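Charter Operators' Forum > Passenger Services > Deposits and Cancellations

Thread: Weather cancellation terms for group charters

harbor_desk
Members are invited to comment on the proposed weather clause before the office closes on Friday. Under the draft, a group charter canceled by the operator for wind or sea conditions would receive a new sailing date within the same season. Cash refunds would be given only where no date can be agreed. The present deposit for the larger boats is 2000, and it would not change.

Ozkan_Charters
Özkan cannot support the draft as written. Wedding parties and company outings do not move easily to another date. Our own terms return the full deposit if the captain cancels, and we received very few claims last season.

plomum_office
We respectfully disagree with the previous member. Plomum runs two boats, and a full refund in a windy March leaves the crew to be paid from nothing. A new date is a fair offer when the customer is told at the time of booking.

harbor_desk
The wording on notice has been revised. Operators would be required to state the clause on the booking form, above the signature line.

Ozkan_Charters
That is an improvement. It does not settle the matter of visitors who fly home the next morning. Please consider a separate rule for them.

Hadari_Water_Tours
Hadari uses a middle course. The customer pays a fee of 197 for fuel and provisions already bought, and the balance is returned. Complaints fell after we adopted it.

plomum_office
A fixed fee would be acceptable to us if it were higher for catered trips. Bar stock can be kept, but prepared food cannot.

Ozkan_Charters
Customers who bring their own food should pay no such fee. We ask that this be written into the clause.

harbor_desk
Both points will be added to the next draft, filed under item 1478. Members who receive notices through Notix will be sent the text there. Others may request a copy at the counter.
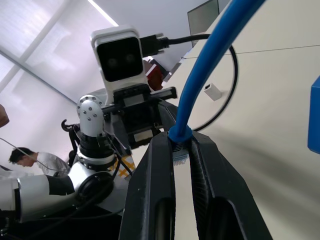
Blue cable and twin-lens camera head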